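Ticket 2377
Estado: en seguimiento
Producto: Ormont, módulo de facturas y albaranes
Abierto por: Nomvula Mkhize, Talleres Buthelezi
Fecha de apertura: 24 de septiembre de 2024

Asunto: las facturas en PDF salen con las tildes y las eñes cambiadas

Mensaje de la clienta

Buenos días, y perdonad que me extienda, pero prefiero contarlo todo de una vez. Desde que pasamos al servidor nuevo, las facturas que generamos con Ormont salen con signos raros donde debería haber tildes. «Señor Núñez» se convierte en una sopa de letras que da bastante apuro mandar a un cliente. En pantalla se lee todo perfecto, también en la vista previa. El problema aparece al guardar el PDF o al enviarlo por correo desde el propio programa.

He probado a reiniciar, a cambiar la plantilla por la que usábamos en julio y a generar la misma factura desde el portátil de mi compañera, con idéntico resultado. De las 103 facturas del último lote hay 12 con el fallo, todas de clientes con tilde o eñe en el nombre. Los albaranes salen bien. Os adjunto dos ejemplos y el registro de exportación. Muchas gracias de antemano, que sé que andáis con mucho trabajo.

Primera respuesta de soporte

Hola, Nomvula. Nada que perdonar, al contrario: con un mensaje tan detallado nos ahorras media mañana de preguntas. Hemos abierto los dos PDF y el texto se guarda en una codificación y se lee en otra. Los albaranes se libran porque usan el motor de impresión antiguo, que lleva sus propias fuentes incorporadas, mientras que las facturas pasan por Turar, el servicio de exportación, y ese toma la configuración regional del sistema donde está instalado.

En el registro que nos mandas, Turar arranca sin ninguna configuración regional definida. Es bastante habitual después de una migración, porque el instalador copia los datos y las plantillas pero deja ese valor en blanco. No has hecho nada mal, de verdad.

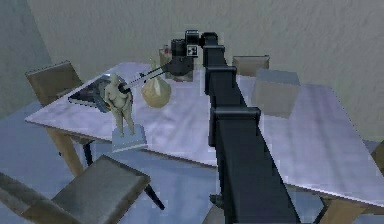

¿Hay que volver a emitir las facturas que ya se enviaron con el nombre mal escrito?

Basta con regenerar el PDF desde el historial, con el mismo número y la misma fecha, y reenviarlo al cliente; los datos guardados en Ormont están correctos y no hace falta anular nada.

Pasos que te proponemos

Cierra Ormont en todos los puestos. En el servidor, entra en Configuración, Servicios, Turar, y en el campo Codificación elige UTF-8. Justo debajo, en Idioma del sistema, pon Español. Guarda, detén el servicio, espera 5 minutos y vuelve a arrancarlo. Después vacía la caché de plantillas (está en Herramientas, Mantenimiento) y genera una sola factura de prueba, a ser posible la del señor Núñez, que ya le tenemos cariño.

Respuesta de la clienta

¡Ha salido con su tilde y su eñe! He regenerado también las demás y están bien todas menos una, la de Cletotik, que conserva un signo extraño en la dirección. ¿Puede ser que se quedara grabado así en la ficha?

Segunda respuesta de soporte

Muy probablemente, sí. Abre la ficha, borra la línea de la dirección entera, escríbela a mano sin copiar y pegar, y guarda antes de regenerar. Dejamos el ticket abierto hasta que nos confirmes esa última.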